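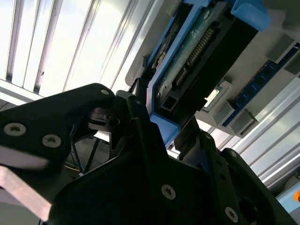
Esi Darko says a family reunion needs a whistle, and after this weekend I'm with her. She blew hers at 8 in the morning on the porch of the lake house at Stukwood and thirty cousins came out of tents, cars and one hammock, all talking at once.

I have never been so happy to be woken up! It's been seven years since we all got together, and I had forgotten how loud we are. Breakfast took until nearly lunch. My uncle made cornmeal pancakes the way Grandma did, too thin at the edges and a bit burnt, and people stood in line for the burnt ones.

Grandma's sister came all the way from Omalis — 18 hours by bus, with a cooler of smoked fish on her lap because she didn't trust the luggage space. She wanted to meet the babies first, then eat, then sleep, in that order, and that's how it went. When they put the littlest one in her arms she sang her the ferry song. I only knew the chorus. My dad knew every verse and I had no idea! He sang it looking at the floor.

In the afternoon we did the letters. Everybody had written one to somebody else in the family and they went into Grandma's bread tin. Mine was from my cousin in Yeo, the one I didn't speak to for most of high school. Two pages. I'm keeping what it says to myself but I've read it four times and it's in my coat pocket now.

Then rain, then cards, then more fish. The kids put on a play about a goat who wants to be mayor and it ran long and I would have watched it twice.

Still have to return the folding chairs and find out whose green sandals those are. Next July is already set, and I'm in charge of the pancakes. Must ask about the batter before then.

Comments

Emora: I cried at the ferry song part. My grandfather had one too, and I wish I had written it down.

Tent Four: Green sandals are mine!! Please mail them.

Recent entries
The bread tin comes home
Packing for the lake
Learning to like my own handwriting

Back to top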